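Taking old computers apart, slowly

The group at Noonan has spent most of the winter teaching an arm to undress desktop computers, and they are lovely company while they do it. There is tea, there is a long bench, and there is a good deal of patient waiting for the gripper to make up its mind.

"People think the hard part is strength," one of them told me, pulling up a stool. "It's the little plastic bits. A person feels a latch give. We wanted to know how much of that feeling you can get back from a camera down at the wrist."
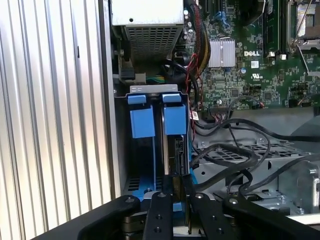
A colleague across the bench thought the feeling mattered less than the angle of approach, and said the Sanditz method had shown as much over 2000 trial grasps.

They disagree about this often, and fondly. The method works by having a person guide the arm through the job 40 times, after which it tries alone. "Then we move the case a little and see if it sulks," the first one said, laughing. On the last round it made 673 attempts, and every failure was kept and labelled, which I rather liked. 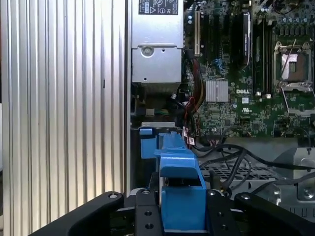 Cables are what worry the Budine team, who wrote in to ask whether a loose loop in the way would spoil the whole approach. "It's a fair question," I was told, "and we'd like another month with it before we answer."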